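Section 5: First pick and place

By now your Rekance arm should be bolted down and homed, with the Gunn hand on the wrist. I built mine in a shared shop at Grendbridge, so I've written these steps for a table other people use too. If you have a garage to yourself, lucky you – you can leave everything set up overnight!

1. Clear the reach area and put the stop button where your free hand can slap it.

2. Power up the hand first, then the arm. I did it the other way around for weeks and kept getting error 74 (the arm looks for the hand once and then gives up).

3. Open the Honitz control panel and load the profile called soft_pick. Set speed to 5 percent. Yes, it's painfully slow. Leave it there.

4. Jog the wrist through its full turn by hand control and watch the cable the whole way. You want enough slack to make the turn without a tug.

Caution: If the cable goes tight at any point, stop and re-route it before you run anything on its own.

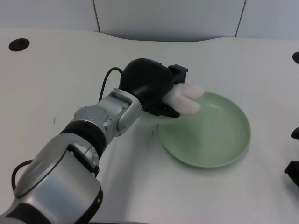

Grip force is the setting I fiddled with most. The default of 2,347 in the profile is fine for a hard block, but it squashes anything with some give to it, so drop it a little at a time until the fingers just hold. Practice with something soft and light, and use a shallow plate as the target. A round one with a raised rim, like the pale green one on my table, gives you an edge to line up on and plenty of flat space to aim for.

5. Teach the pick point, then a point straight above it, then one over the middle of the plate. Save all of them before you move on.

6. Run the routine with the plate empty and nothing in the hand. Watch how close the underside of the hand gets to the rim – mine needed another 2 cm of height.

7. Run it again with the soft object. If it drops early, raise the grip force one notch and repeat from step 6.

Note: The panel forgets unsaved points when you close it. Ask me how I know.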